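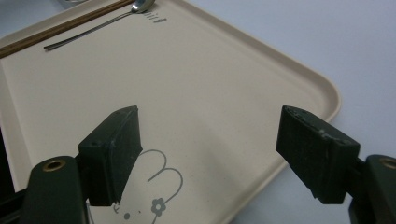

Lunch got shorter when the parking lot got bigger, according to Peadar Madigan. Before that, he says, people at the Cutdale plant had nowhere to go at noon, so they sat down together and ate. Once everyone could get to a car, they drove to the strip on the county road, bought something in a bag and ate it over the steering wheel with the radio on. By the time the company noticed that its cafeteria was half empty, the habit was set.

Madigan spent most of his working life at Drusura, which makes parts for commercial refrigerators and is still the largest employer in Cutdale. He remembers a hot line, a cold line and a woman at the register who knew what everyone owed from the day before. He also remembers the food, and he doesn't pretend it was good. The gravy was the same on the turkey and the beef. Fish was served on the same day every week and you could smell it from the loading dock.

"We complained all the time," he says. "Then they closed it, and we complained about that."

The Drusura cafeteria shut in June, eight years after the second parking lot went in. The kitchen equipment was sold and the room was divided into offices. Workers got two vending machines and a microwave. The microwave had a line in front of it from the first week, and a sign-up sheet went on the wall beside it. People with strong-smelling lunches were asked to go last.

It is a familiar story to anyone who has worked in a plant, a hospital or a large office. A cafeteria costs money every day it opens. The rent, or the floor space if the company owns the building, has to be counted. So do the cooks, the dishwashing, the inspections and the food that gets thrown out. Against that, the people running the company have to set something that never shows up on a bill: employees who know one another.

Thaís Moura has made that case to employers for a living. Her firm, Flitaro, plans and runs small staff dining rooms, most of them in buildings where the old cafeteria closed and was never replaced. She started out as a hotel cook, moved into hospital kitchens and came to the conclusion that most staff food is planned by people who don't eat it.

Her first question to a new client is how long lunch is. Often the manager says an hour and the staff say something else. On paper the break may be generous, but if it takes five minutes to walk to the dining room, seven to get through the line and another five to walk back, a good part of it is gone before anybody sits. Moura would sooner have a short menu and a fast line than a long menu and a slow one. She usually offers two hot dishes, a soup and whatever bread is decent locally.

"People say they want choice," she says. "What they want is to sit down."

Seating is the part she argues about most. Clients like small tables because they look like a restaurant. Moura prefers long ones. At a small table, a person who comes in alone has to pick between eating alone and asking to join a group. At a long table there is always an open chair near somebody, and nothing has to be asked. She has no numbers to back this up and says so. She has watched a lot of people carry their food across a lot of rooms.

Wagner Pimentel disagrees with her on this, and the two have been disagreeing since they worked together. Pimentel runs the dining room at the Ó Briain building, an office block on the north side of town with several tenants and one shared kitchen. He put in long tables when he opened and took half of them out within the year. Accountants, he says, do not want to sit next to lawyers. Some people spend the whole morning on the phone and would like to look at a wall while they eat. He gave them counter seats facing the window and they fill up first.

"A lunch break is a break," Pimentel says. "If you need it to be quiet, it should be quiet."

Both of them agree about trays. A room with trays has a shorter line and fewer spills, and the dirty dishes come back. A room without them looks nicer and wastes less, because people take only what they can hold. Moura uses trays in plants, where the breaks are short, and leaves them out in offices. Pimentel keeps a stack by the door and lets people decide.

Prices are harder. Marcelino Brandão, who works nights on the packing floor at Drusura, brings his food from home and expects he always will. He cooks rice and beans in a large pot and divides it up for the week. A company lunch would have to cost less than that, he says, and he doubts it could. What he would like is a proper sink, a second microwave and a kitchen that is open on his shift. The old cafeteria closed its hot line before the night crew came in.

His point comes up in nearly every plant that runs around the clock. Staff dining tends to be designed for the day shift, and everyone else gets the machines. Joonas Hyvönen, a scheduler at the plant, has asked for the night break to be moved so that two crews could overlap and share one meal service. The request is still being considered. In the meantime he keeps a folding table in the corridor outside his office, and some of the packing crew have started to use it.

Drusura has asked Flitaro for a proposal. It would be a smaller room than before, on the side of the building nearest the packing floor, with one cook to start. Madigan has been told that retirees could come in and eat if they paid the visitor price. He wants to know what the gravy will be like.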